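Print this page | E-mail this page

3 September 2025
By A. Theodorakopoulos

Chapter 11: A Morning at Iluncombe

Before we get to any math, I want to take you along on a visit. Last May I went to the open day at the Iluncombe lab, where the Morusari group shows off its simulated tabletops, and I stayed way longer than I planned to (my parking ran out!). I'd expected conveyor belts and welding sparks. What I got was a row of screens and a lot of everyday clutter, drawn by computer, and a program trying to work out what to pick up and how.

I kept asking the same thing at every screen: how would you grab that? Try it yourself before you read on. A globe, a bottle and a goblet all want a different grip, and your own hand sorts that out so fast you never notice.

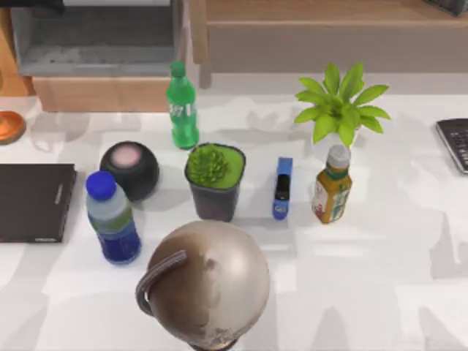
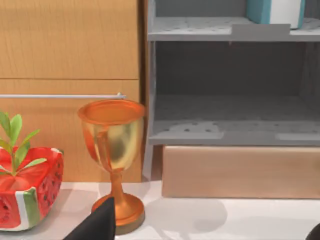

11.1 What a Gripper Has to Know

Let's start with the goblet, my favorite of the day. You could go for the stem, the bowl or the rim. Each choice changes the angle of approach, and each one puts different things in the way – a plant next door, say, or a handle right behind. Jot down which you'd pick and why. We'll come back to your answer in Section 11.2, when we draw our first approach path.

Contact: Stirkelcombe Press | © Stirkelcombe Press | Back to top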